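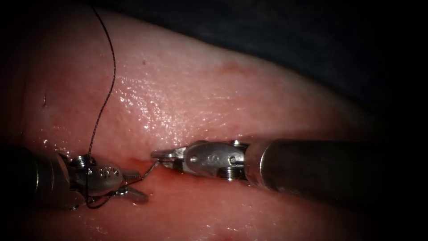

What does a town do with a clock that is always wrong? It learns to be wrong along with it.

2024-07-09
By the Hedlund Road Storyteller

Home | Stories | Older Stories | Submit | Contact

The Clock at Stillenari

The clock on the town hall at Stillenari ran 15 minutes slow, and had for so long that the bakery opened by it, the school let out by it, and people born there gave their time of birth by it. The train did not run by it. The train ran by the railroad's time, so every traveler in Stillenari had at some point stood on the platform with a suitcase, looking at the back end of the 4:10.

In May the mayor decided to have it fixed. She had been to a conference.

The firm she hired was Briletti, from the coast, and Briletti sent a thin man in a good coat who climbed the 186 steps to the clock room and came down two hours later with pigeon on his shoulder. He said the clock was a fine old piece of work. He said there was nothing the matter with it. Somebody had set it slow on purpose and put a pin in to keep it that way.

"Then take out the pin," said the mayor.

He went back up and took out the pin. He sent a bill for 296, which the mayor's office thought was high for a pin, and he caught the 4:10 with time to spare, the first person to do so from the hotel in years.

The trouble began the next morning at the bakery. The baker unlocked his door when the clock struck six, as he always had, and there was no bread. There were trays of something pale and soft that would be bread in a quarter of an hour. He sold it anyway, to people who were half asleep and also felt that something had been taken from them.

At the school, the children arrived late in a body and could not all be punished. The priest began Mass in front of two widows and a dog. The men who played cards in the square found that their wives, who had always called them home at seven, now called them home at seven, and it was obviously not seven. You could tell by the light. One of them walked over and shouted this at the clock.

By the end of the week the town had fixed the problem in its own way. People set their watches to the correct hour and then subtracted. A meeting at noon was at noon "old," and a dentist's appointment was at three "new," and if you forgot to ask which, you either sat in the waiting room with a magazine about boats or lost your turn to the butcher.

The mayor held out for nineteen days. She gave a speech about the modern world, scheduled for ten, and began it at ten to the folding chairs. She could hear the audience coming up the hill. She read the first page to the chairs, out of principle, and when everybody had sat down she was at the part about punctuality and did not feel she could go back.

That night she climbed the stairs herself. She stopped at two of the landings and considered retiring. The pin was on the ledge where the man from Briletti had left it, wrapped neatly in a piece of paper, with the firm's telephone number and their rate for putting it back in.

She put it in with the heel of her shoe.

In the morning the bread was ready. The dog had the church to himself for fifteen minutes, having been the only one in Stillenari to get used to the new time, and the mayor, who had another conference, packed her bag, checked the clock, strolled down to the station, and missed her train.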